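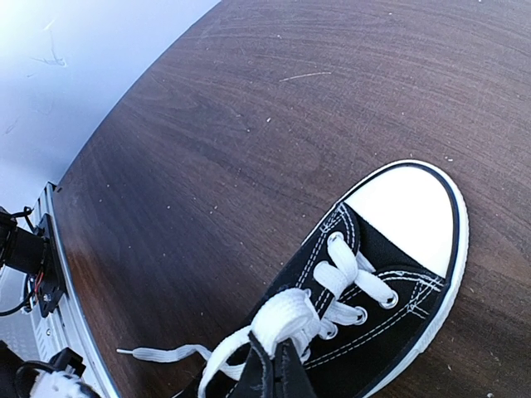
Do I need experience in shoe repair to apply for this job?

Experience in shoe repair is not required. The position is for cleaning, lacing, sorting and pairing used footwear before it goes to the repair bench or the sale shelves, and we train new people during their first weeks.

Home Shop Drop-off Repairs Jobs Contact
Search this site Enter keyword Go

Bench Assistant, Used Footwear (part time)
Posting 2105
Farnano Secondhand, Hestville
Posted 16 August 2024

Farnano takes in used shoes and small household goods, cleans them up and sells them from the front of the building. We are hiring a bench assistant for the back room. The job reports to Leonie Fankhauser, who runs the intake and sorting side.

What the work is

Shoes come to the bench in mixed bags. You open a bag, brush off each shoe, take out the laces, check the lining and the sole, and find the other half of the pair. Canvas sneakers make up a large share of what we get. Laces that are in good shape go back in after cleaning, with both ends even and the plastic tips intact. Laces with missing tips go in the bin for cut cord. White rubber edges get scrubbed by hand with a soft brush.

Shoes without a partner are held for two months. You keep the hold shelf in order and check it at the start of each shift. 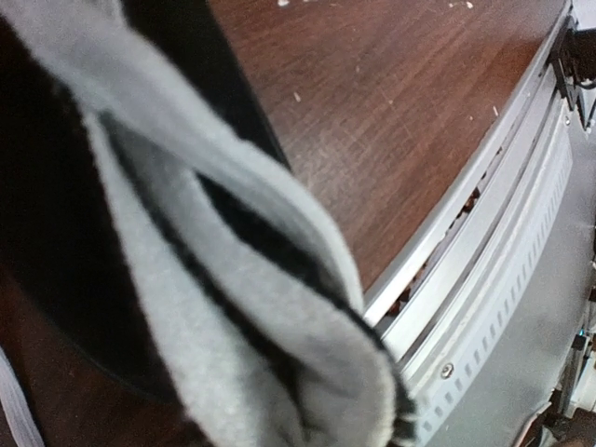
Fabric items go through the same bench as shoes, and applicants should expect to spend part of each shift on them. We get pouches, covers, shoe bags, liners and plenty of pieces that arrive with no label. You unfold each one, check both faces and the edges, and write a tag. A soft gray piece with black showing along its folds needs both colors on the tag, for instance, so the person at the front can match it with whatever it came in with. If you can't tell what the material is, leave that line blank and put it in Leonie's tray. Lint from fabric ends up on everything, so fabric and shoes are not cleaned at the same time.

Care of the tables

Our tables are wood and they show wear. Nobody will hold old scratches against you. Wipe with a damp cloth, then a dry one. Do not use the rubber cleaner on the wood. Solvents stay in the repair room with Melquiades Cuautle, our repairer, and bench assistants do not use them.

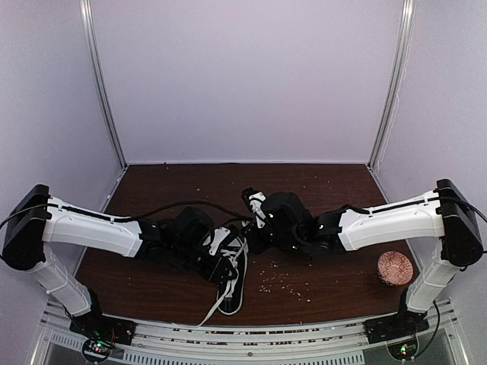 Clearing down between batches is part of the job and we are strict about it. Grit from soles gets into linings and under straps if it stays on the table. Sandals and flip-flops are the usual place to find it, and a black one with white straps like this should not be set down among crumbs once it has been wiped. Household goods that came out of the same bag, like the small pink-and-white bowl, go to the housewares cart before you start on footwear. Bowls are stacked upright on the cart, never left on their sides on the table. Sweep toward you into the pan. Brush out the gaps along the edges at the end of the shift, and empty the pan into the covered bin by the door.

Hours and pay

Three shifts a week, four hours each, mornings or afternoons. Tell us which you prefer. The rate is set by the Rillulis scale for bench staff, step 3, and Leonie will go over it with you when she calls. Work gloves and an apron are provided. Wear closed shoes. Extra shifts are usually available in January, when drop-offs pick up.

You should be able to:
- stand or sit on a stool at a table for a full shift
- lift a full intake bag onto the table, with help if needed
- tie and thread laces
- write a clear tag by hand
- work around dust and lint
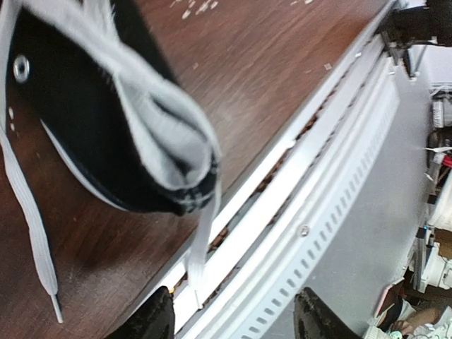 How to apply

Stop by the drop-off counter at 1322 Mayrhofer Road and ask for a bench form, or write us a short letter and leave it there in an envelope marked 2105. Include your name, a phone number, the shifts you could work and any job where you handled, sorted or cleaned things. A resume is fine but not needed.

Applicants we want to meet will be asked in for a paid trial shift. You will clean and relace a pair of sneakers, tag a few fabric items and clear down the table afterward. Leonie will be at the bench with you and can answer questions about the work.

The job stays open until it is filled. If you applied for an earlier posting, please fill out a new form.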